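The kitchen task set is off the schedule until further notice. Anyone with jobs queued against it should move them to the Pisulura benchmark or hold them. The fault is in how the simulated arms handle lost contact with the planner, and it affects every run made with the current build of Plurkico, our motion controller.

The short version: when the planner stopped sending targets, the controller was supposed to hold both arms where they were. It kept following the last velocity it had been given. In simulation that costs us some bad data. The same controller code goes onto the physical two-arm unit in the Bilgin lab, where it would cost a good deal more, so the physical unit has been locked out as well. 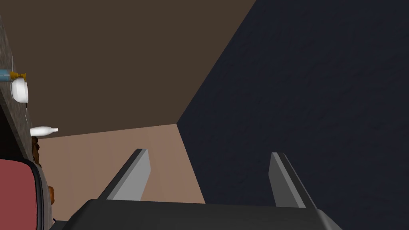 **SAFETY AND FAULTS**

**Planner dropout in the kitchen runs**

The fault was found by Reet Rätsep while she was going through a batch of 55 overnight runs in the kitchen scene. She was looking for something else, a small drift in the wrist camera pose, and noticed that in several runs the wrist view kept turning after the log said the arm had stopped. The gripper was open and empty, and the room had tilted well over to one side. The wrist had no reason to be at that angle in that part of the task.

She pulled the joint logs and compared them with the planner messages. In 9 of the 55 runs the planner had gone silent for longer than the timeout. In all 9 the controller wrote "HOLD" to the log and then did not hold. The joints went on moving at the last commanded speed until they reached a soft limit or until the planner came back.

The physics engine didn't flag any of this. Collision checks between the arms and the furniture had been turned down in the kitchen scene to save compute time, and a wrist moving through open air doesn't trip anything. The success checker marked most of the affected runs as ordinary failures, and they were filed with the rest.

**Cause**

Iolanda Macedo traced the problem to a change made last July. Before that, the hold routine read the current joint positions and sent them back as the target. The change moved the arms to velocity control for smoother reaching, and the hold routine was left alone. It still sent a position target, but the velocity layer ignores position targets. The last velocity stayed in the buffer, and the controller used it.

The log line was written when the hold was requested. Nothing checked that the joints had come to rest. That has bothered several of us more than the bug itself, and we will be going through the other log messages for the same habit.

The planner dropouts had a separate cause. The machine named Under, which runs the planner for the overnight jobs, was short of memory and was pausing for several seconds at a time. More memory has been ordered. Fixing Under will make the dropouts less common, but it does nothing about the hold fault, and the two should be kept apart in any tickets.

**What has been tested so far**

Iolanda has a patch that sets all joint velocities to zero when a hold is requested, then reads the joints back and raises an error if any of them is still moving after 15 milliseconds. She ran it 15 times with the planner cut off by hand at different points in the reach. Both arms stopped each time.

Those tests used the full two-arm setup with the arms out in front, one over the table and the other by the counter. 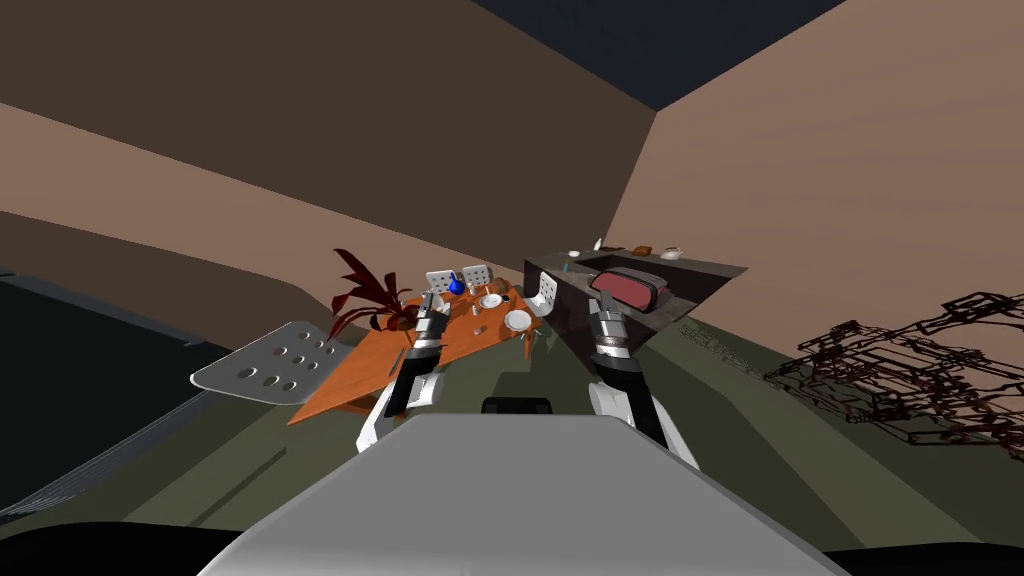 They did not cover a dropout while the gripper is carrying something. Stopping dead with a plate in the fingers is a different matter from stopping with nothing in them, and we don't yet know if a hard zero is the right thing to do there. A short ramp down may be better. Reet is writing those cases now. She will also turn the furniture collision checks back up to full for the test runs, and the runs will take almost twice as long.

**What you need to do**

- Do not start new runs in the kitchen scene with the current build.
- Do not remove the lockout tag on the Bilgin unit, even for a single-arm job. The hold routine is shared.
- If you trained on kitchen data recorded after last July's change, check your run list against the one Reet has put in the shared folder. Her list covers only the batch she reviewed. Older batches are still being searched.
- If you have your own script that watches for "HOLD" in the log and treats it as a stop, change it to read joint velocity.
- The emergency stop on the physical unit cuts motor power directly and does not go through Plurkico. It was tested again after the lockout and it works. It is still not a reason to run the arms.

The patch needs a second reviewer from outside the controls group. If you have worked on the velocity layer and can spare an afternoon, write to Iolanda. The lockout will be lifted by a message to the whole list, with the build number in it.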